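Replacing and aligning the finger pads on a pair of handheld grippers

Posted 10 Apr 2019 in Workshop notes

A handheld gripper is a robot hand with the expensive part left off. You supply the arm, the shoulder and the opinions. That makes it cheaper to own than a robot and much easier to drop, and the first thing to suffer either way is the pads.

I look after a small stable of these, always used in pairs, one per hand. What follows is how I change the pads and get the jaws meeting again. It takes me 20 minutes a gripper when it goes well. Set aside an evening.

When to do it

Pads wear out politely. They go shiny at the tips first, then the corners start to lift, and then one day you close the jaws on something thin and it pivots like a weather vane. If you have to squeeze twice to pick up a coin, you are overdue. I used to go by the calendar, every November, and the pads paid no attention to it.

What you need

A set of new pads. I buy the textured sheet from Sorketti and cut my own. Paline sells them precut, which is nice if your fingers happen to be the size Paline thinks they are.
A screwdriver that fits the screws you have, as opposed to the one that nearly does.
A plastic scraper. An old store loyalty card is fine.
Isopropyl alcohol, 70 percent, and a cloth that doesn't shed.
A strip of printer paper.
A tray with a rim, for screws.

Taking the old pads off

Open the jaws all the way and block them open with a bit of foam. Skip the foam and the fingers will close on your knuckle at the moment you are concentrating hardest. They aren't strong, but they are well timed.

Lift a corner of the pad with the card and peel slowly, low and flat along the finger. If you pull straight out, the pad leaves and the glue stays. Glue that stays has to be rolled off with your thumb, which is every bit as much fun as it sounds. Wipe with alcohol, wait 2 minutes, wipe again. Run a fingertip down the plastic. Any bump you can feel now will be a bump in your grip later.

Leave the pivot screws alone for the moment. I know they are right there.

Sticking the new ones on

Start at the tip and work down. The tip is where all the small work happens, so that's where you want the edge square and flush, with nothing hanging over. Where a finger takes two pads, butt them together without a gap. Press each one for a slow count of 20, then close the jaws on the folded cloth and leave them shut while you do the other gripper.

The Wistley instructions say to leave the glue overnight. I have tested this advice by ignoring it, and the pads slid downhill like a tired sock. Overnight it is.

Getting the jaws to meet

Close the fingers on the strip of paper and tug. It should hold at the tip and hold at the base with the same stubbornness. If it slips at the tip, the fingers are splayed. Slacken the screws at the base of both fingers by a quarter turn, close the jaws by hand until the pads sit flat against each other, and tighten a little on each side in turn. Then do the paper again. I have needed up to 6 rounds of this on one bad gripper, which now has a name I won't print.

Don't tighten until it squeaks. A finger that's too snug feels lovely on the bench and sticks half open as soon as you want to let go of something.

Trying it on small things

Paper is a forgiving customer. Jewelry is a spiteful one, so that's what I finish with: rings, hoops, chain, a watch, over something soft.
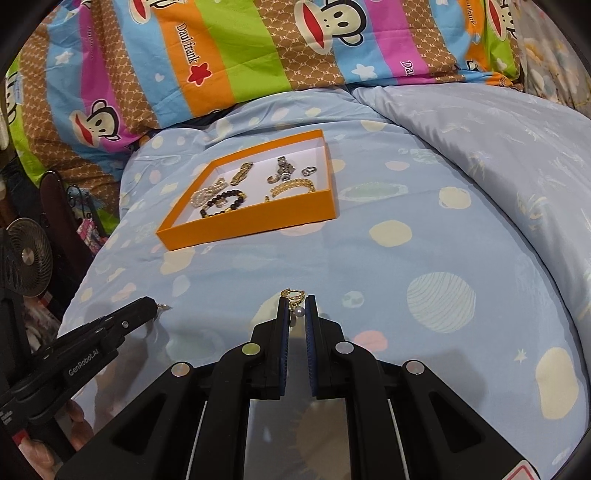 Go for the thin band of a ring first and pinch with the tips only. Lift, hold still, and see whether it creeps. Creeping to one side means one pad sits proud of its neighbor. Dropping straight out means the tips aren't meeting, and you may return to the paper strip with my sympathy. Chain is the next step up, and it will find any gap between two pads and thread itself in there.

Swap hands and repeat. A pair that matches should feel equally bad in your left.

Keeping them that way

Wipe the pads with a barely damp cloth after each session. Hand lotion is the enemy, and so is the spray polish that Kyriakidis recommends for the plastic, at least anywhere near the fingers. Store the grippers with the jaws slightly open so the pads don't take a set. And write the date of the change on a piece of tape inside the case lid, where you'll find it long after you've guessed wrong.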